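We use cookies to improve your visit. By continuing you agree to our cookie policy.

Blog > Workshop > Sorting

Red and green blocks, and what to keep them in
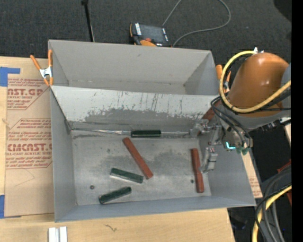 I spent most of Tuesday going through the blocks again. Over the years I've tried shoeboxes, a drawer and a canvas bag that Malcolm Bainbridge gave me, and I keep going back to a metal bin. It's scratched up and the paint won't win any prizes, but it doesn't sag and it wipes clean.

A divided bin suits me best. Blocks go in the big side and the narrow side stays free for whatever I pull out to set apart. I don't bother keeping red and green separate anymore - they get mixed within a day.

Kirsty Staniforth asked if I'd line the bottom with felt. I might in July. It would cut down on the noise, but felt holds dust and I'd have to wash it. For now it stays bare.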